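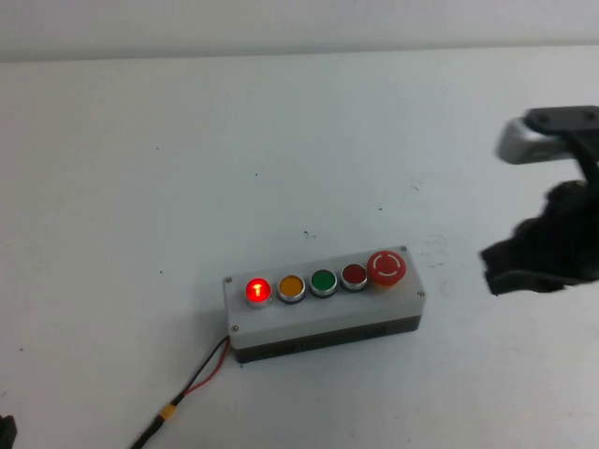

The button box on our white table. The big red one on the right is the emergency stop.

How does a robot know when to stop?

My name is Tharushi Dissanayake, and together with Ademir Macedo I build robots in the shared workshop at Ovlow. Children who visit us always ask first about the buttons. So let us talk about buttons!

A button is a small gate for electricity. When you press it, the gate opens or closes, and the computer notices the change. Then the computer looks in its program: "Green was pressed. What must I do now?" Our program has 378 lines, and 31 of them are only for buttons.

The colours are a kind of language. In our workshop green means "begin" and yellow means "wait a little". Some buttons have also a lamp inside, like the red one that is glowing.

The emergency stop is different. It is bigger and it stands higher than its neighbours, with a round top like a mushroom. You can hit it with your whole hand, without looking for it. We test ours every morning before the robot may move.

Try it at home

Draw five circles on the lid of a shoebox and colour them. Ask a friend to be the robot. Decide together what each colour means, then press and see if your robot obeys. Which circle will be your emergency stop? Make that one the biggest.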